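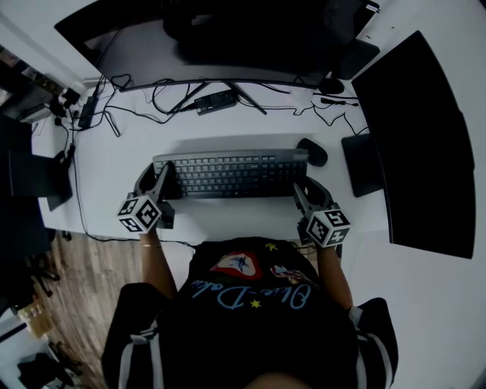 ## Category: desks / three-screen, white top

Wultholm desk records. What sits on which desk, what it's plugged into, where the cable goes. Mostly text, one folder per desk, one big CSV on top.

Last full pass July 2023. Small edits since then, see Changes.

Kept by Nadiia Hrytsenko and Lợi Chu. Ask either one. Lợi answers faster, Nadiia knows where the stuff is.

### What's in here

- `items.csv` — everything, one row per item or cable. 2,796 rows right now
- `desks/` — a folder per desk, 37 of them, each with a `notes.md`
- `power/` — strips, bricks, which outlet
- `labels/` — print sheets for the cable tags
- `old/` — the Savchuk Street office. Don't edit. Don't delete either, Maksym still looks things up in it

No serial numbers in this repo. Those are in the purchasing sheet, which is Shafiq's, ask him for access.

### Desk types

Four layouts. Every desk folder is tagged with one.

| tag | what | notes |
|---|---|---|
| `plain` | one screen, keyboard, mouse | the default, most of the upstairs |
| `pair` | two flat screens side by side | stands must match or the heights drive people nuts |
| `triple` | wide curved in the back, one screen on each side | see next section |
| `bench` | no fixed screen | soldering, packing, whatever |

If a desk doesn't fit, tag it with the nearest one and write the difference in `notes.md`. Please don't make a new tag. We had `pair-ish` for a whole year.

### The triple layout

White top. Wide curved monitor across the back on the V stand. Left screen on the left edge facing in, right screen on the right edge angled in toward the chair. Full-size keyboard in the middle, number pad and all, mouse to the right of it.

Things to know before you move anything:

- The V stand takes up more desk than you'd think. The two legs spread out and that space between them turns into storage for whatever brick is nearest. Log the brick as `between-legs`
- Right monitor has the square base. It and the mouse want the same spot. Base goes back, mouse wins
- Left side gets the power strip. Strip stays ON the desk for this layout, the cords from the left screen don't reach a floor strip. Tried it
- A cable hanging down off the left edge is logged as `drop-left`, and needs a floor end in the CSV too. Half the rows with a blank `to` column are drops nobody followed down
- Loose adapters lying on top of cables get logged too. If you can't tell what it powers write `orphan`. Do not unplug it to find out during work hours

Keyboard on these is the dark gray full-size one. People ask for the short one to get more mouse room. Fine, but Vira's group does a lot of number entry and wants the pad, so check before swapping anything on that side of the floor.

### The back of the desk

This is what the whole thing is for, really. The front of a desk takes five minutes to write down. The back takes the rest of the morning.

How we do it now:

1. Ask whoever sits there before touching. Open the desk folder
2. Start at the power strip. Go socket by socket, left to right
3. Follow each cord with a hand, not by eye. Black cord on black cord, you will get it wrong by eye
4. Tag both ends. Same number on both
5. Write the row right then. Don't save it for after lunch
6. Only now coil the slack. Hook-and-loop strap, not zip ties
7. Coil goes behind the monitor stand, never under it

Zip ties came back twice after we threw them out. If you find a bag of them, it's not ours.

### Columns in items.csv

| column | meaning |
|---|---|
| `desk` | folder name, like `w-12` |
| `kind` | screen, keyboard, mouse, stand, strip, brick, cable, box, other |
| `color` | plain words. black, dark gray, white |
| `place` | back, left, right, middle, between-legs, under, drop-left, drop-right |
| `from` | tag number or socket |
| `to` | tag number, item, or `orphan` |
| `len` | cable length if printed on it. Blank is OK |
| `seen` | who looked |
| `note` | anything |

Some notes on these becuase people keep asking:

**kind = box** is for black rectangular things behind monitors. Speaker, dock, external drive, could be any of them. If you turned it around and read it, put what it is in `note`. If you didn't, leave it as box. A wrong guess is worse, Maksym ordered a dock for a desk that already had one on account of somebody logging it as a speaker.

**kind = brick** means the fat part in the middle of a cord. The small ones that sit right on the strip are `adapter`, and yes that's missing from the kind list above, it's in the file though. Will fix.

**place** is from the chair. Left is left when you're sitting down. Early Savchuk rows did it from the aisle so everything is mirrored in `old/`.

**from / to** — power flows from, to. For video cables, computer is `from`, screen is `to`.

### Labels

We use Planel wrap tags, the narrow white ones. Sheet template in `labels/planel-narrow.odt`. Print at 100 percent, "fit to page" shrinks them and the wrap won't close.

- number side out
- one hand-width from the plug
- never on the brick itself, they get warm and the glue lets go
- pen is OK in a pinch, reprint later

Next free number is at the bottom of `labels/next.txt`. Take a block of numbers and push right away, otherwise two people use the same ones. Desks w-08 and w-21 have a shared run of tags from that exact thing and I'm still sorting it out. — Lợi

### Known problems

- w-03, w-04: swapped places in spring, folders didn't. Read 03 as 04
- w-17: two left screens in the CSV. One's real
- w-26: strip is daisy chained off another strip. Needs a longer cord. Shafiq has it on the order
- w-30: mouse listed as cable
- The `len` column mixes feet and meters. Anything over 5 is probably feet, but check
- `color` has gray and grey. Use gray
- Stands were not logged seperately until the `triple` desks went in, so older `plain` desks look like the screens float
- Some folders have only a photo and no notes. Those count as not done

### Not done

- [ ] upstairs kitchen end, the bench desks
- [ ] under-desk trays for the triples. Skatport sample tray is in the closet, the screws are too short for these tops
- [ ] merge Vira's list of spare keyboards
- [ ] second pass on orphans
- [ ] shorter video cables for the left screens, the loops across the back are mostly this
- [ ] decide about strips on desks. Nadiia wants them all clamped to the back edge. I'd rather leave the triples alone until trays are in
- [x] throw out dead mice
- [x] mark which strips have a switch

### Tidying rules

Kept short on purpose. Copied from the note on the closet door.

- Don't move a person's mouse to the other side. Lefties exist
- Keyboard goes back where it was, square to the edge
- Screens: mark the base with tape before lifting. Angle matters to people more than height
- Wipe under the stand while it's up. You won't get another chance
- Anything that isn't plugged into something goes in the tray on the windowsill with the desk number on it, and stays there till August. After that it's spares
- Bracelets, mugs, phone stands and so on are not inventory

### Adding a desk

```
cp -r desks/_blank desks/w-NN
```

Fill in `notes.md`, top to bottom:

```
tag:
top color:
screens (left / back / right):
keyboard:
mouse side:
strip (desk or floor):
bricks:
orphans:
looked at by:
```

Then the CSV rows. Sort by desk, then place. Don't open it in a spreadsheet and save, it eats the leading zeros on the tag numbers. If you already did, `git checkout items.csv` and start over, sorry.

### Who to bug

- Tags and CSV: Lợi Chu
- Desks moving, trays, anything with a drill: Nadiia Hrytsenko
- Orders: Shafiq Rathnayake
- Old office, history of weird items: Maksym Nechyporuk
- Data entry side of the floor: Vira Hnatiuk, ask before you unplug, month end especially

### Changes

- Added `drop-left` and `drop-right`. Before that it was all `under`
- `between-legs` added for the V stands
- Removed `pair-ish`
- Tag numbers are four digits now, pad with zeros
- Fixed w-11, the keyboard was listed at w-12 and w-12 had none
- Orphans list split out then put back, was a bad idea

### Use

Internal, copy the template if you want it for another office. Leave out the desk folders, they've got people's photos in them. No warrenty on anything in `old/`.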